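Site Visit Report: Zestura open day
Abimbola Iyamu, 19 Aug 2025

Went to the Zestura open day for our automation module. 16 of us, split in two groups. Ours started upstairs on the mezzanine, long desk by the railing, hand-held grippers to try out. You hold it, do the task yourself, the recording is used later for training. They want 1,000 recordings by November, had 389 so far.

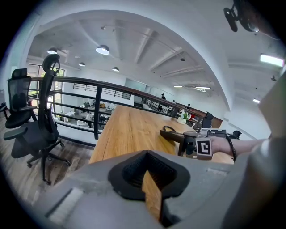
Fig. 1. Hand-held grippers at the mezzanine desk, one with a square marker fixed to it.

Notes from the demo:
Marker is for tracking position. Didnt catch how they deal with it when a hand covers it, need to ask.
Grip takes practise. My first tries were too fast and got thrown out.
Talk on the Flellberg project was cut short, only got half the slides.

Still to do: add Amadi's notes from the other group, fix refrences.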